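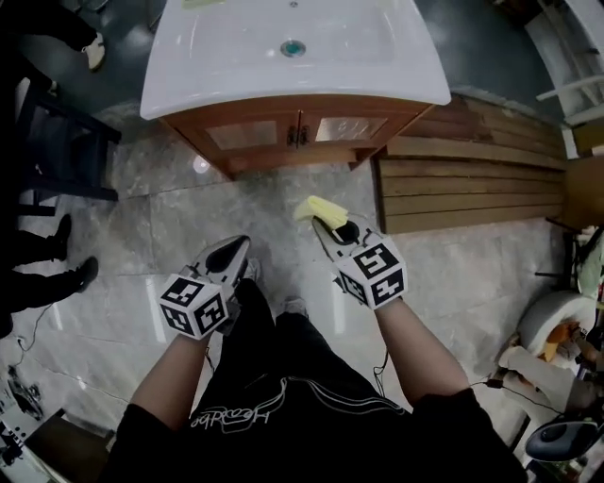

Wilma Dunbar asked at the August staff meeting whether the cleaning crew at Wirnell is training its own replacement. Several questions like hers have come in.

**Will I lose hours?**
No. Hours stay as posted through the trial.

**What does the work involve?**
You clean a sink or vanity using the hand-held grippers. Sessions run 45 minutes, 2 per shift at most.

**Is it required?**
No. Tell Rezaul Pathirana by Wednesday if you want off the list. Your regular rooms stay yours.

**What happens after the trial?**
Not decided. Robots may take over some wiping. Any change to job duties will be posted first.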